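Tarnutham shelf trials: the January stoppage

Hello again from the Tarnutham bench! Gun-woo Heo and I spent most of the month getting the arm to put pasta away on the little white rack, and for a while it was going beautifully. Then, at cycle 2,606 of a planned 3,000, the gripper faulted over the packets on the table, nothing in its grasp, and simply wouldn't carry on.

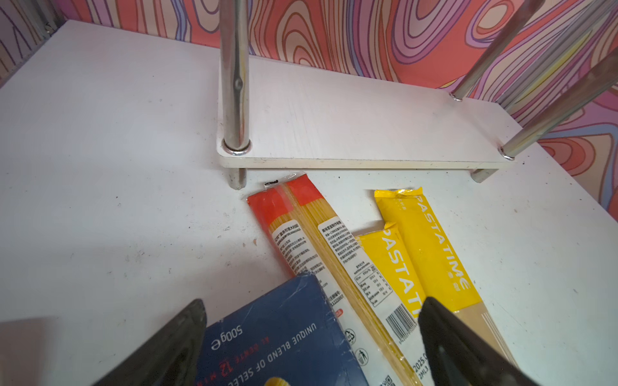 The log blamed finger force – it had crept up by 20 per cent over the last 30 cycles and the alarm limit never caught it. Gun-woo hit the stop button, which did its job, thank goodness. We've since lowered the limit and swapped the finger sensor, and I'm rerunning the spaghetti first (long packets bend, and that's when the force readings go silly).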